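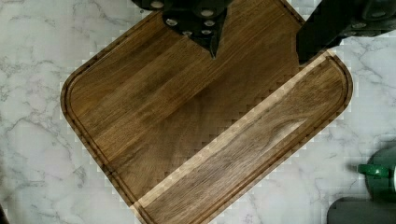 Archive home | Threads | By date | By author | Previous message | Next message

Subject: Re: Juice groove on a big carving board
From: Linnea Tveit
To: Drondmont kitchen woodwork list

Thaddeus Ostrowski wrote:

> I'm making a large board for my sister and can't decide on the
> groove. She roasts a joint most weeks and wants something that holds
> the juice. The blank is 14 inches wide and looks like walnut, though
> the yard wasn't sure. Do I cut the groove before or after rounding
> the corners? And what do people use for oil? I have half a tin of
> Nurnier left over from a worktop.

Round the corners first. The guide then has the finished edge to run against and the groove follows the curve properly. I did it the other way once and had a flat spot at each corner that I never got out.

Keep the groove shallow and make two or three light passes. A deep one holds more but is a pain to wash, and fat sits in the bottom of it. If the grain is wavy anywhere near the edge, slow down there. Mine tore out in a swirly patch and I spent an evening with a bit of dowel wrapped in paper.

For sanding I go 160, then wet the board and let it dry, then 160 again to take off the raised fibres, then 300. I wouldn't bother going finer on something that will be cut on.

On the oil, check the tin. Some worktop oils are fine with food once cured and some don't say. I use plain mineral oil from Groen, warmed a little, and wipe off what hasn't gone in by the next morning. The end grain takes far more than the face, so do that twice.

If she keeps it on a stone worktop it will slide about when she carves. A damp tea towel underneath does the job — small rubber feet are better, but then she can only use one side.

The router bit I used came from Nodley. I can look out the size if you want it.

Linnea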